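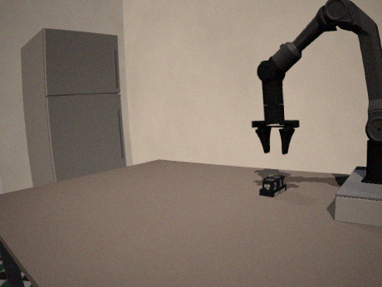
Pre-trade safety checklist, with comments

Clekine Trading Circle - beginners' group, April version

Run through this list before you place an order, every single time. It takes a few minutes and I love it more each month! Comments from members are under the items they belong to. Initials are fine in the tick column if you share an account sheet with a partner.

PART A - THE ACCOUNT

1. Free margin checked and written down
Write the figure itself, in pounds. A tick tells you nothing when you look back a week later.
Comment (Marisol Grajales): I keep mine in a paper notebook next to the keyboard. Old-fashioned, but I read it far more often than I ever opened the spreadsheet.

2. Risk on this trade worked out, stop included
Our house limit is 2 per cent of the account. On a balance of £2,521 that gives you £50.42, and the spread comes out of that too.
Comment (Adom Abugri): Please do the sum on the balance you have today! I was using the one from when I joined and my trades were all a bit too big.

3. Total open risk under 6 per cent
Add up everything that is still running. Two trades on pairs that share a currency count as one bigger trade if they lean the same way - long EUR/USD and long GBP/USD, say, are both bets against the dollar.

4. Log-in and two-step code working on your phone as well as the main computer
Test the phone on mobile data, with the wi-fi switched off.

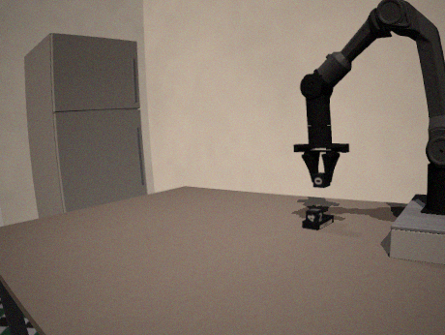 PART B - THE TREND

5. Daily chart looked at first
Higher highs and higher lows for an uptrend, lower ones for a downtrend. If you have to squint to find them, mark this item "no trend" and stop there. A "no trend" is a perfectly good result and goes in the log like any other.

6. Second reason found
This can be a moving average, a retest of an old level, or crowd positioning if your broker shows it. Two indicators built from the same closing prices are one reason, so pick something of a different kind.
Comment (Sivaprasad Nadar): My favourite item on the whole list. I used to run RSI and stochastics side by side and feel wonderfully confident when they agreed. Of course they agreed!

7. News calendar checked for both currencies
Central bank decisions, jobs figures, inflation. Write the time of the next one beside the entry. On Thursday evenings we go over the week's list together, and new members are very welcome to bring questions.

PART C - THE ORDER

8. Direction read out loud
Say "buy" or "sell" and the name of the pair. Feels daft, works a treat.

9. Stop attached before the order goes in
Never added afterwards. If the platform rejects the stop for being too close, the trade needs a fresh look from item 2.

10. Position size matches item 2
Check the unit. Lots, mini lots and pounds per point are easy to mix up, above all if you have recently changed broker.
Comment (Abena Agyeman): Caught one of these last month - the ticket had kept the size from my previous trade. Clear the box and type it fresh. 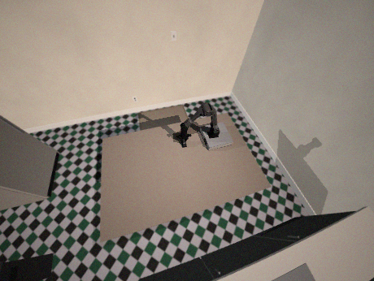
Clekine Trading Circle, checklist page, Part C

11. Screenshot of the chart saved with the entry marked
Put the pair and the time of day in the file name. Jozef Van Beek looks after the shared folder and will gladly set you up with access.

Signed off by: ..........
Time of order: ..........
Items marked "no": ..........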